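Hudine 507 Wrist Service Kit for Two-Arm Suturing Benches
Fireo Bench Supply > Instruments and Wrists > Service Kits
In stock, ships from the Carnano warehouse

Hi, I'm Kevin Mac Carthaigh, and I put this kit together because I got tired of ordering the same little parts from four different places. If you run a two-arm suturing bench with cable-driven needle drivers, you know the feeling. One arm starts to feel mushy on a Hudine wrist, you lose an afternoon looking for the right driver bit, and then you find out the jaw was fine all along and the cable just needed a bit of attention!

The 507 kit covers the wrist end of both instruments, left and right. It doesn't cover the drive box at the back (see the Buckley tension jig further down the page if that's where your trouble is) and it doesn't cover camera heads at all.

What's in the box

Jaw brush, nylon, with a bent neck
Jaw brush, brass, for the teeth only
Two pin drivers and one hex driver, all short handled
Replacement wrist screws and pins in a lidded tray
Cable lubricant, one dropper bottle
Lint-free swabs, pack of 30
Needle gauge with three slots
Practice needles and dark braided suture
Printed setup card (the same steps as on this page, with fewer of my opinions)

The case is a plain snap-lid thing and it does its job. I wanted a nicer one, but the price went up more than I liked, so the money went into the drivers instead. The old kit had soft tips that rounded off if you looked at them wrong. These don't.

Who it's for

Mostly people who look after a training or research bench and have ended up being the instrument person, whether they signed up for it or not. You don't need to be an engineer. You do need decent light, a magnifier and a bit of patience with small screws. And please keep it to bench instruments. Nothing in this kit is meant for anything that goes near a patient, and if you write and ask me about that I'll say the same thing again.

Why the wrist gets all the attention

I spend far more time on wrists than on anything else on the bench. The shaft is a tube, it goes in and out and around, and it mostly looks after itself. The wrist is where all the tiny moving parts live, and it's also the part that's down in the pad juice picking up thread fuzz and crumbs of silicone. Then you ask it to hold a curved needle dead still while the other arm pulls. It's a lot to ask of something that size!
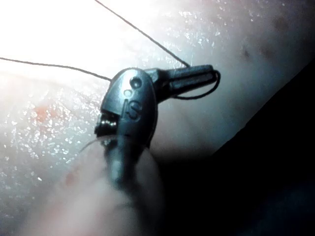 Thread is the sneaky one. Braided suture sheds, and the fuzz packs into the back of the jaw where you can't see it with the jaws closed. You'll feel it before you see it, usually as a jaw that closes all the way on nothing but lets a needle roll when there's a load on it. People write to me convinced that the cable has stretched. Sometimes it has. Please brush it first.

The other one is wrapping. When you throw a loop around an instrument to tie, the thread slides over whatever's sticking out, and a screw that has backed out by a hair will catch it every time. If your loops hang up in the same spot again and again, go look at the screws before you blame the operator (or the software, which gets blamed for everything at my place).

Setting up the bench

I do this at the start of every session, and it takes me less time than the coffee does. Power up first and let the arms sit for 30 minutes before you home anything. You can home them sooner, they'll let you, but I've had the zero wander on me in a cool room and then I'm doing it all twice.

1. Wipe down both shafts with a dry swab, from the back toward the wrist. Look at the rim where the shaft ends. Crumbs like to collect there, and they end up in the jaw next.

2. Open the jaws all the way and brush the teeth. Use the nylon brush first, and the brass one only if you can still see something in the grooves. Short strokes, along the teeth.

3. Work the wrist by hand with the motors off. Pitch, then yaw, then the jaw. You're feeling for a notch or a gritty spot. A healthy wrist feels the same all the way through, a little stiff, with no clicks.

4. Check every screw head with the hex driver or the pin driver, whichever fits. Don't crank on it. Seat the tip, turn until it stops, and leave it alone. I've snapped more of these by being careful twice than by forgetting once.

5. Put one drop of lubricant on the pulley, run the joint back and forth, and swab off whatever comes out. If it comes out gray, do it again. If it's still gray after that, the wrist wants a proper strip-down and you should swap it out for the day.

6. Home the arms and bring the tips together over the pad with nothing in them. I like to stop with a small gap and look at it from the side and then from the top. If the tips line up in one view and miss in the other, your base offset is out and no amount of brushing will help you.

7. Load a needle and try a handoff. Close one driver on it, keep the other open and waiting, and bring the needle over at the angle you're going to use for real. A straight-on grab tells you very little, so use a real angle, with real thread on the needle and the tail hanging where it usually hangs. 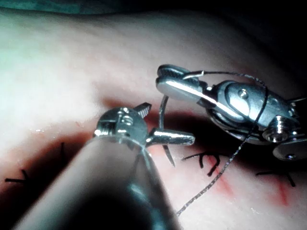 8. Do one full stitch and tie it, then go back and look at the jaws again. Fuzz that was hiding will usually show itself after the first knot.

9. Write down what you did. Wrist, side, anything you swapped, how the handoff felt. My notes are terrible and I'm still glad I have them.

If a needle still rolls after all that, try it in the needle gauge before you do anything else. The slots are cut for the three wire sizes we ship. A worn needle with a flat spot on it will twist in a perfectly good jaw, and I'm a bit embarrassed at how long that took me to work out the first time.

Picking and placing the pad

Any skin-type pad works for checking a wrist. I like one that curves a bit, with cuts running in more than one direction, so I can test the same wrist along a cut and across one without moving the base. Some wrists behave beautifully on the easy direction and go to pieces on the other, and it's nearly always the yaw cable.

Keep the old stitches in for a while! They're useful. If the tails all lean the same way or the knots sit off the cut, you can compare them against today's and see whether things have drifted. I do trim anything long enough to get pulled into a new throw, and I pick up cut bits of thread when I change pads. Stray bits end up in the jaw, and then you're back at step 2.

Light the middle of the pad well and don't worry so much about the corners. Glare is the bigger nuisance with a glossy surface. If the camera's washing out, turn the light down before you start moving the arms to get a better view.

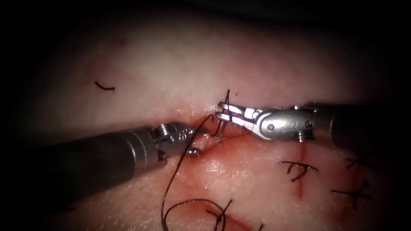
Looking after it between sessions

Brush, swab, a drop of lubricant, park the arms with the jaws slightly open. Closed jaws hold the cable in tension all night for no benefit at all. I know the closed position looks tidier. Leave them open anyway.

I pull each wrist for a full clean after 12 sessions. On a busy bench that comes around quickly, so I'd keep a spare for each side. Pins go in one lid of the tray and screws in the other, and please don't do it over a carpet. (I've done it over a carpet.)

Putting a wrist back on

This is the part people call about, so I'll take it slowly. Slide the wrist on with the jaw pointing straight ahead and start both pins by hand. If either one won't start, don't tap it. Back off, roll the wrist a hair, and try again. Once both are started, seat them evenly, a little on one and then a little on the other. Then the screws, then move it by hand before the motors ever come on.

Left and right wrists in this series aren't interchangeable, even though the left one will happily go onto the right arm and look perfect. You'll find out when pitch runs backward. Ours are bagged separately and marked on the bag, and I'd leave them in the bags until you need them.

After a refit I run a slow pass with both drivers working the same needle, close in over a cut. It's the most awkward spot on the bench, with no room between the tips, and any slop in either wrist shows up right away as a wobble at the needle point.

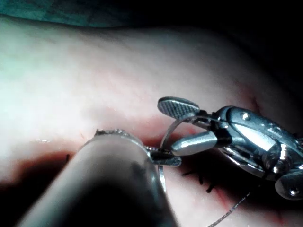 Go slow on that first pass and keep your hand near the stop. If a wrist has been put together one notch out, the jaw can still open and close like normal and only misbehave at the end of its travel. I'd much prefer you find that at crawling speed with a cheap needle in it.

If the needle wobbles at every angle, recheck the pins. If it wobbles only when the wrist is bent well over, that's cable, and it's a job for the Buckley jig.

Goes well with

Buckley tension jig: for setting cable tension at the drive box end. You can do it by feel, and I did for ages, but the jig is quicker and I sleep better.

Hudine spare wrist, left or right: comes with pins and screws already in the bag.

Fireo refill pack: swabs, lubricant, both brushes. The brass brush goes first. When the bristles start to splay, throw it out, they'll scratch the teeth otherwise.

Shipping and returns

Orders go out from Carnano, usually the next working day, a little slower in October while we do stock. Unopened kits can come back within 30 days. Opened ones too, if a part's missing or wrong, just send me a photo of the tray and I'll sort it out. Lubricant can't be returned once the seal is broken.

Questions about fit, send the number off the drive box along with which side is giving you trouble. The messages come to me, and I usually get through them in the morning before the bench is warm.

Kevin Mac Carthaigh
Fireo Bench Supply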